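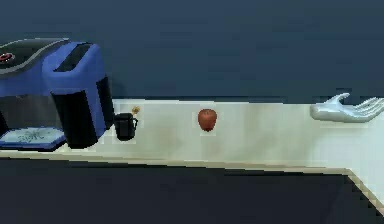 Dark blue walls in a small apartment: paint over, or keep?

Forum > Home and Decorating > Paint and Walls

sepehr_nazari
Good evening to all. I moved in March to a small apartment in Gokora and I have a question about the walls. They are very dark blue, in the kitchen and also where I sleep. The owner permits me to paint, but I must pay for it myself, and she will not give anything back when I leave.

My first idea was to make everything white. I bought one can of Clitier matte white and made a test behind the door. After two coats the blue still comes through like a bruise. The man in the shop says I need the Plimik primer first. This means one coat of primer and two coats of white, for the whole apartment, and I calculated $100 only for material if I am careful.

My questions are these:
Is there a way to cover dark blue with less than three coats?
Is the room really bigger when it is white, or do people only repeat this?
If I keep the blue, what should I do about the light in the evening? I work late and I come home when it is already dark.

I should say that the floor in the sleeping part is turquoise and this I cannot change. Thank you for your patience with my English.

lucrezia_r
Do not skip the primer. I tried to skip it two apartments ago, over a dark green, and I used four coats of expensive white. In the end I spent more than the primer would cost, and I lost a whole vacation on the ladder.

If you want to save a coat, ask the shop to tint the primer to light gray. Gray hides blue better than white hides blue. Then one coat of your white can be enough in the parts with good light, and two in the rest.

To your second question, I think white walls help only when there is daylight to bounce. In a room with one small window, white becomes gray and sad by four in the afternoon.

sepehr_nazari
Thank you, Lucrezia. I did not know that primer can be tinted. There is one window on the kitchen side and it looks to the neighbor's wall, so you understand the situation. In the morning it is nice until maybe nine.

Lucrezia_r's remark about gray makes me worried now. I have no wish to pay for a gray apartment.

I like to have something on the wall, and I noticed one thing this week that I did not expect. Warm colors look much stronger on the blue. A print with orange or amber in it, which was quite dull in my old white bedroom, is now the first thing I look at when I come in. If I paint white I am afraid it will be dull again. 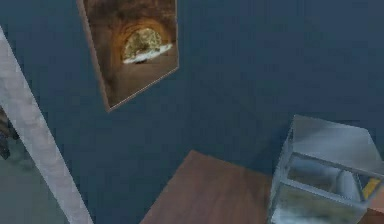
Behrouz Heydari
You already answered your own question, my friend. You like the blue. Keep it and spend the money on lamps.

I lived eight years with dark walls, and all of my visitors told me the same advice in the first minute, paint it white, paint it white. After dinner they did not want to go home. A dark room in the evening is calm. The corners disappear and you do not see how small it is.

What matters is where the light comes from. One lamp in the middle of the ceiling is the worst thing for a dark wall. It makes a bright spot on the floor and everything else is a cave. Put three or four small lamps low, at the height of your elbow, and one of them close to a wall so that the light climbs up on it.

warrick_tm
I disagree with Behrouz, with respect. Calm is fine for dinner, but this person says he works late and has one window with no view. In winter he will get up in the dark, leave in the dark and come home to dark walls. I did one winter like this and I was not calm, I was asleep at eight.

Also there is the practical side. Matte dark paint shows every touch. Each time you move a chair you get a pale line, and if you rub it with a cloth it becomes a shiny line. White you can touch up with a small brush and the patch will be invisible. Dark blue you can never touch up without seeing the patch, unless you have the original can.

Sepehr, do you have the original can?

sepehr_nazari
No, I asked the owner. She says the painter took it. She does not remember the name of the color and she is not sure of the brand.

lucrezia_r
Most paint shops can scan a chip. Cut a piece the size of a coin from behind a socket cover or some other place that nobody sees, and go with it. Turn off the power before you open the socket cover, please. They can mix a small sample pot, and this is all you need for marks.

warrick_tm
They can scan it, yes, but the scan is never perfect, and old paint has changed from the sun.

lucrezia_r
With one window that looks to a wall, I do not think the sun did very much.

warrick_tm
All right, this point I give you.

nima_jalali
May I suggest something between? You do not need to decide the same for the whole apartment. Paint the ceiling and one wall, and leave the rest. I did this in a room of 17 square meters. I chose the wall opposite the window, the one that receives the light, and I made it a warm off-white. The other walls stayed dark. During the day that one wall works almost like a second window, and in the evening you can turn your chair and look at the dark ones.

It needs only one can, and you already have a can.

One warning about the border. Where the dark wall meets the light one in the corner, do not trust the tape alone. Put the tape, then paint a thin line of the dark color (or of clear matte varnish) over the edge of the tape, let it dry, and only after this paint the white. The first paint seals the edge, and the white cannot go under it.

Behrouz Heydari
The varnish trick is very good. I wish I knew it before.

But the ceiling first, Sepehr, before any wall. If the ceiling is already white and clean then you have half of the brightness you need. What color is it?

sepehr_nazari
The ceiling is white, but old white, a little yellow over the stove. I can wash it, I think.

Nima, your idea I like very much. My problem is that the wall opposite the window is exactly the one behind the kitchen counter. The counter is pale, a kind of mint white, and at the moment the dark wall behind it makes a strong line that I find beautiful. With an off-white wall next to a mint-white counter, I am afraid that one of them will look dirty.

nima_jalali
This is a real danger. Two whites that are almost the same but not quite are worse than two different colors. If you paint there, bring something from the kitchen in the same color to the shop and choose beside it. Or leave that wall blue and light it well. A strip under a shelf, if you have a shelf, or a clamp lamp pointed at the counter. A pale counter gives back a lot of light, more than people think, because it is horizontal and the lamp hits it directly.

Warm bulbs, please. Cold bulbs on a blue wall make a kitchen look like a garage.

warrick_tm
For cooking I want cold light. I want to see if the chicken is done.

nima_jalali
Then neutral. But never the very cold ones.

sepehr_nazari
I will try with the lamps first, before any painting. This is the cheap experiment. I will write again when I have something to tell. 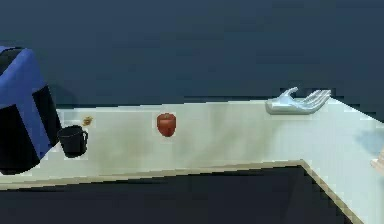 Update: two weeks with the lamps

sepehr_nazari
Good evening again. I promised to write what happened.

I bought one floor lamp from Heydari (the furniture store by the station, Behrouz, I suppose it is not your family) and two clamp lamps from a used goods shop. All together $50. One clamp lamp points down on the counter, in neutral white, so Warrick can check the chicken. The other is near the bed for reading. The floor lamp I moved many times and now it is in the corner, close to the wall, as Behrouz said.

The kitchen is solved for me. In the evening I switch on the clamp lamp alone and it is enough to cook and to wash dishes. The wall behind is very dark and I do not care.

The sleeping part is more difficult. The turquoise floor takes the light and throws it back, so everything near the floor becomes a little green. My gray bed looked almost like it was under water on the first evening. I changed the bulb in the floor lamp to a warmer one and it is better, but in the early morning, with only the weak light from the window, the green is there again.
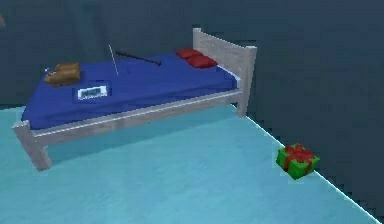

I thought about a rug, in some dull color like sand or light brown, to cover the part of the floor where I walk. A rug I can take with me when I leave, and paint I cannot. The ones I like are expensive for me, so for the moment I am only looking.

I also washed the ceiling with warm water and a little dish soap. It took the whole morning and my neck hurt for two days, but the yellow over the stove is mostly gone. I recommend to do this before buying anything. I did it after, and then I had to move one lamp again.

Behrouz Heydari
No, the store is not my family. I asked them once for a discount because of the name and they were polite about it.

For the rug, take wool if you find it used. A thin cotton one will walk away from you on a smooth floor. You will also need a pad under it.

lucrezia_r
I would choose something with rust or terracotta in it. You said that warm colors are strong on the blue, and on the floor it will be the same. Sand is safe, but next to turquoise it makes me think of a beach hotel.

warrick_tm
A beach hotel is not the worst place to wake up.

I still say wait until winter before you decide. In December, come here and tell us if you are sleeping at eight o'clock. If yes, there is the can of white.

sepehr_nazari
This is fair. The can is closed well and I put it under the sink. I will also go to scan the chip as Lucrezia explained, since I already made one shiny line with my bicycle handle next to the door.

Does anybody know if a sample pot of matte paint can be stored over the winter in an unheated place? I have only a small storage room in the basement.

nima_jalali
Do not let it freeze. Water-based paint that was frozen has lumps and you cannot repair it. Under the sink with the white is better. Write the date and the code on the lid, and put a little on a piece of paper with the code too, because lids get rusty and then you cannot read anything.

sepehr_nazari
Thank you, Nima. I will do so. I will look for a rust-colored rug, up to the price of the primer that I did not buy.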